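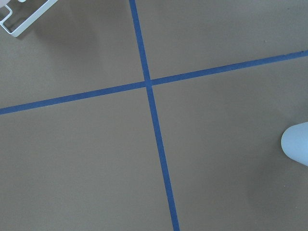

Latberg Suspends Unattended Operation of Pukano Table Robots After Wrist Fault

Software update and free inspection offered to all customers; no injuries reported

Latberg, the maker of the Pukano line of table robots, today announced that it is asking all customers to stop using the unattended mode of these machines until a software update is installed. The decision follows a fault at the Kavanagh test kitchen, where a Pukano arm lost its position reference during a night run and moved outside its permitted area. No person was hurt.

The notice concerns 291 units delivered with the second version of the wrist assembly. Customers with the first version do not need to take any action. The version is written on the label under the base of the arm, next to the power connector.

What happened

The Pukano arm works on a table which is marked with two crossing strips of blue tape. At the start of each shift, the camera on the wrist looks for the place where the strips meet, and the controller uses this point as its zero. All other positions, including the places for racks and containers, are calculated from it.

At Kavanagh the arm was moving wire racks between a washing station and a drying shelf. At 2 a.m. on a Monday it performed its regular check of the crossing point. According to the log, the check was accepted, but the position that was stored was wrong by 653 millimeters. The arm then continued with its program as if the table had been moved to the side. It pushed one rack from the table, hit the guard panel two times, and stopped on the third movement, when the force limit in the shoulder was reached.

The room was locked and there was no one inside. The morning team found the arm in its stopped state, with the red lamp on, and called the Latberg service line. The guard panel was bent and has been replaced. The gripper and one finger of it were also damaged.

Cause of the fault

Latberg engineers collected the arm and repeated the same conditions in the company workshop. They found that a screw holding the camera bracket can become loose after many hours of fast movement. When this occurs, the camera turns by a small angle and the crossing appears to it in a different place. The software should reject such a measurement. In the version now in use, however, the limit for rejection is applied only when the arm is started by hand. In unattended mode the same limit was not active, and the wrong value was stored without a warning.

The missing limit is an error by Latberg. It was introduced in February, when the start procedure was made shorter at the request of several customers, and our tests before that release did not include a camera that had turned in its bracket.

"We made the start faster and we did not check well enough what we removed," said Graciela Echeverría, head of product safety at Latberg. "The force limit did its work and the guard panel did its work, but the arm should never have made the first of these movements. I want to apologize to the Kavanagh team, who lost several days of work and who have been very patient with our questions."

What customers should do

Until the update is installed, please do not start the unattended mode, also not for short programs. The arm may be used in attended mode, with a trained operator in reach of the stop button and the guard panels closed.

Before each shift, please press lightly on the camera bracket with one finger, with the power switched off. If the bracket moves, do not use the arm and contact the service line. Do not tighten the screw yourself. It needs a locking compound and a fixed torque, and after the work the camera must be calibrated again.

Please also look at the tape on the table. Strips which are lifted, torn or dirty at the crossing should be replaced with tape of the same color and width. The two strips do not need to meet at an exact right angle — the software measures the real angle during installation — but after new tape is put down, the table must be taught again from the menu.

Update and inspection

The software update restores the limit in all modes. It also adds a second measurement from another height, and the arm will stop if the two results do not agree. The update is free of charge and will be sent to the controller through the normal service connection. Customers who keep their controllers off the network will receive it on a memory stick.

In addition, a technician will visit every site with an affected unit to replace the bracket screw. These visits are organized together with Drivisari, our service partner, and sites with night operation will be visited first. Each customer will receive a proposed date in writing. Unattended mode can be used again only after both the update and the visit are completed.

About Latberg

Latberg was founded in 1969 as a workshop for kitchen conveyors and today builds small robots for kitchens, laboratories and packing rooms.

Customers can reach the Pukano service line at the number printed on the controller door. Press questions should be directed to the Latberg communications office.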